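Projects > Mendgate > Progress reports

Table-clearing work, Prerndale room: report to the Mendgate fund
Prepared by Kiri Henare, June 2022

14 shares | 3 comments

This report covers the second part of the grant. Work in the period went on the cup task: paper cups and a vase of artificial flowers on a white table, put back in order by one person.

The table is now marked with thin black tape. A line runs inside the edge as a border, and a small square near the front is the target for the cups. Starting layouts vary. Cups may be upright or lying down, and the vase may be standing or on its side.

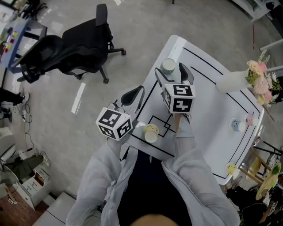
Cups spread over the table, one on its side near the taped square, with the vase lying at the right.

We spent $1,712 of the $2,000 set aside for supplies. Most of that went on cups, tape and flowers from Skosa. Printed cups cost a little more than plain ones, but the colors make it easier to say which cup is meant in the written instructions. Paper cups dent after a while and we replace them as needed. 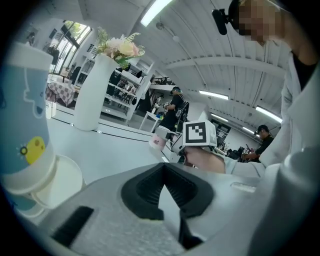
The vase has been the slow part. A full bouquet is top-heavy and catches on sleeves, so we took out a few stems in the spring and will try a heavier base next. The Hauksdóttir vase we ordered in its place is still on back order.

Lining the cups up beside the square has gone better. We rewrote the instructions for this step after the first week – the old wording did not say how close together the cups should be.
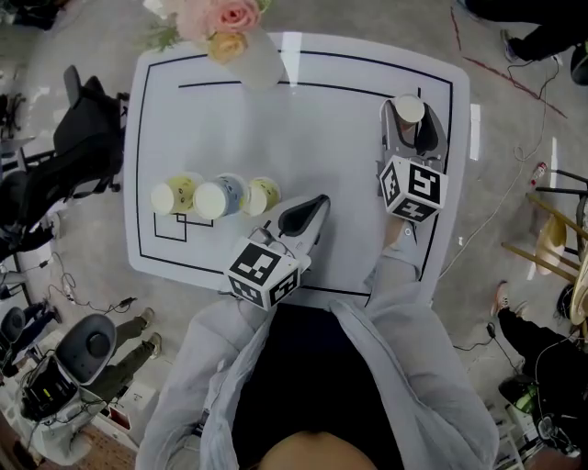

Three cups in a row beside the marked squares, with a further cup held in a gripper.

Still to do before November: five new layouts, a second set of cups, and a short written guide to resetting the table. No change to the budget is requested.

Comments (3)

Dot R.: Will the guide be shared with the other grant holders?

K. Henare: Yes, once it is finished.

marlow_t: We weighted our vase with sand. Worked fine.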